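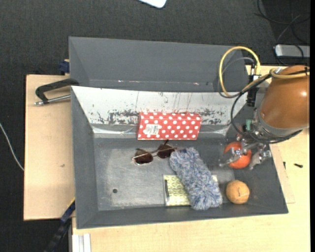 Page last changed: a Wednesday in February

In praise of the big gray bin

I love a plain open bin! Give me scuffed walls, a flat floor and enough room that a red polka-dot box can lean at the back with a pair of sunglasses in front of it, and I'm happy. Mine have lived on a wooden table for years now, and I've stopped apologizing to guests.

My friend Iresha Jayawardena is a divider person. She bought the Koech drawer set with 20 compartments, and I'll admit it looks wonderful (she sent me pictures, plural). But where does a fuzzy duster go in a drawer like that? It's long and it wants to lie on a diagonal. In a bin you just put it down — done, on to the next thing.

People tell me they can't find anything in an open bin. I find things faster! You look in from the top and the dots shout at you, the dark lenses catch your eye, and your hand is already halfway there. With closed boxes I end up reading labels, and the printing on labels is always too small for me anyway.

And please, don't throw a bin out for looking tired. Scratches on the inside mean it's been used, and a wall that has been rubbed pale holds a box up just as well as a new one. I'd take a worn bin over a shiny one any day of the week.

My one rule is that nothing gets buried. When I can't see the floor anymore, I start a second bin and park it right behind the first. Iresha says that's how it begins. She's right, and I'm already eyeing a third.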